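Residence Gallery: The Quilt Room
Kadano Guest House, Staff Lodging Wing

November 27, 2021

The Kadano Guest House presents this gallery as part of its continuing record of lodging rooms used by seasonal staff. Each page in the record is devoted to a single room and is intended to show how the space is furnished and used in ordinary daily life. The captions have been prepared by Ketsara Khunthong, who keeps the room register, and reviewed by Somkiat Pongsiri of the lodging office.

The room shown on this page is number 351 in the register. It is a bed-sitting room with a balcony, let to a single occupant for a term of up to 20 weeks. Rooms of this class are provided with a bed, a cabinet, curtains and basic bedding. Occupants are free to add their own furnishings, and most do so within the first few days. The register does not record personal belongings in detail, and the notes that follow are confined to matters of general interest.

Snacks on the Quilt

The bed serves as seating, table and pantry shelf in many of the smaller rooms. Snack foods are a regular part of life in the lodging wing, particularly during the evening hours, when the shared kitchen is closed. The green and red bag of potato chips is a barbecue flavor, marked with the name copico, and carries a picture of grilled meat skewers beside the chips.

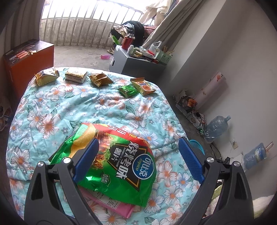 Packaged food may be kept in any room provided that it remains sealed when not in use. Opened packages should be closed with a clip or moved to a lidded container, and wrappers should be taken to the bins at the end of the corridor each evening. Containers in two sizes are available on loan from the lodging office. The smaller size holds single packets of sweets or biscuits, and the larger will take a full bag of chips without crushing it.

The floral quilt belongs to a pattern that has proved popular with occupants, with its large white flowers and dark green leaves on a pale blue-green ground. Quilts of this type are washed on a cool setting and dried flat where space allows. Crumbs should be shaken out over the balcony only when the balcony below is clear of laundry - a courtesy that has been requested by the occupants themselves.

The Room Toward the Window

Daylight is the principal advantage of the rooms on this side of the building. The large window and the metal railing beyond the bed allow the room to be used without electric light for much of the day, and the gray-brown curtains may be drawn at either side. The floor is bare concrete, dark gray in color and well marked by use. The cabinet under the right-hand curtain holds the small articles of the household, among them a light green basket of chopsticks and utensils.

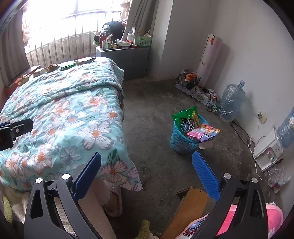 Concrete floors were retained throughout the wing when the rooms were last refitted. They are swept daily and mopped weekly, and occupants who prefer a softer surface may lay a mat beside the bed, provided that it does not cover the threshold. A request for floor paint was considered in February and remains under review, as the preferred product, Zetmont, requires the room to stand vacant for three nights.

Wall coverings are at the discretion of the occupant. Rolls may be stored upright in a corner until they are hung, and only removable paste should be used. The lodging office keeps a pasting table and a wide brush for this purpose. Both should be reserved in advance, as demand is high at the beginning of each term.

Cabinet tops tend to become crowded in rooms where there is no separate kitchen shelf. Additional shelving by Gilani may be requested at a charge of 480, payable at the beginning of the term and refunded in part if the shelf is returned in good order. Bottles and flasks should be stored upright, and electrical appliances are not to be left under the curtains.

About This Record

The gallery is maintained for the information of present and future occupants and for the general interest of visitors to the guest house. Further pages are devoted to the shared kitchen, the laundry yard and the reading room on the Lurketti side of the property. Printed copies of the captions may be consulted at the front desk during office hours.

Corrections to the text may be addressed in writing to Ketsara Khunthong at the lodging office. Requests to view a room of this class should be made to Somkiat Pongsiri, and viewings are arranged with the consent of the current occupant.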